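Fuka and the Lantern Wood: the complete box set, reviewed

I came to Fuka and the Lantern Wood sideways, through my niece, who was seven when the first series went out and who talked about very little else for a whole winter. I must have sat through the opening episode a dozen times on her behalf before I noticed I was enjoying it. So when Pernbridge announced they were putting all three series in one box, I ordered it straight away and told everyone it was for her.

For anyone who missed it, Fuka is a junior hedge witch who fails her broom exam and gets sent to keep the lamps lit in a wood full of creatures who would much prefer the dark. Her only company for most of the first series is Husar, a badger in a cavalry jacket who claims to be 1000 years old and is plainly fibbing. The villain, Vuleck, is a sort of moth king, all whispers and dusty sleeves, and he gave my niece one bad night and then became her favourite.

The set holds 30 episodes across six discs, and they look lovely. The old broadcast versions were a bit murky in the night scenes (and it's nearly all night scenes, bless it), but you can now see the painted bark on the trees and the little faces in the lamp glass. The sound is cleaner too, though I did find the music a touch loud against Husar's mumbling, and I ended up with the subtitles on for most of series two.

Speaking of series two, I think it's the strongest by some way. This is where Fuka finds the wishing beads and has to hand them back one at a time, each to somebody she'd rather not visit. Danish Tanoli, who voices Vuleck, gets a whole episode nearly to himself when she comes to return the last one, and it's quite the saddest thing I've seen in a programme with a singing kettle in it. 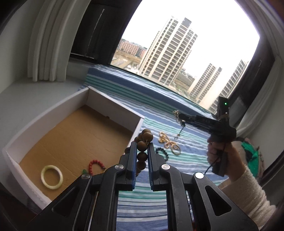

Dark brown wooden beads, with a jade bangle and a red bracelet in the white box.

Series three wobbles, I'm afraid. There are too many new creatures, the broom exam comes back and takes up four episodes, and poor Husar spends a good stretch asleep in a wheelbarrow. It does pull itself together for the ending, which I won't spoil, except to say keep a hanky within reach and don't switch off before the credits have finished.

Extras are a mixed bag. Maarten Postma, who wrote most of the scripts, does a commentary on five episodes and is very good company, forever wandering off into stories about his grandmother's garden and then hurrying back because he's missed a scene. The booklet is thin, and the episode guide has two titles swapped round in series one. I'd have loved some of the early drawings too.

The box itself is sturdy card, and the discs come out without a fight. Four stars from me, and five from my niece, who has already borrowed it and shows no sign of bringing it back.

Reviewed December 2025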